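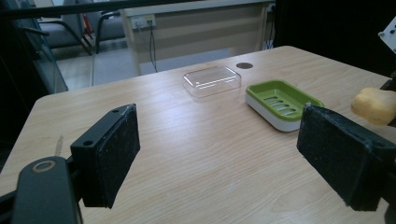 Ama Opoku wrote in to ask whether a soap dish really needs two parts, when her old one-piece dish had done the job for years. It will hold soap, certainly! But a slotted tray over a separate base lets the bar drain, and a drained bar lasts so much longer.

Section 2: Setting up your soap dish and travel box
By Faustino Ventura, updated December

Work on a clear table the first time (a wooden one is fine, with a cloth handy) so you can see how everything goes together before it moves to the basin.

1. Lift the green tray out of the white base. Press up gently from below if it feels tight.

2. Rinse both parts in warm water with a drop of washing-up liquid. Run an old toothbrush along each slot – it's oddly satisfying.

3. Dry the base and set the tray back in. It should sit level and not rock when you tap a corner.

4. Put the soap across the slots, not along them. A new bar covers most of the tray and that's fine.

5. Leave the dish somewhere airy, out of the direct path of the tap.

Note: Empty the base every 2 days in a busy bathroom. The milky water makes a lovely quick wipe for the sink!

Using the clear box

6. Let the bar dry on the tray overnight, or for 14 hours if it is a soft, oily one.

7. Lay the bar in the clear plastic box and close the lid along one long side first, then the other.

8. When you arrive, take the lid off again. Soap shut up damp goes to jelly, and Maricruz Huerta of Lorkstead lost a beautiful lavender bar that way.

Caution: Do not pour boiling water into the box or the base. Keep both off radiators and away from the hob.

Caution: Wipe drips from bare wood straight away – soapy water can leave a pale ring.

If the slots clog, soak the tray in warm water and white vinegar for roughly 53 minutes, then rinse well.

Related sections
Section 1: Choosing a bar that suits your water
Section 3: Using up soap ends
Section 4: Flannels, sponges and where to hang them

© Bravside Home Guides | Contact us | Back to top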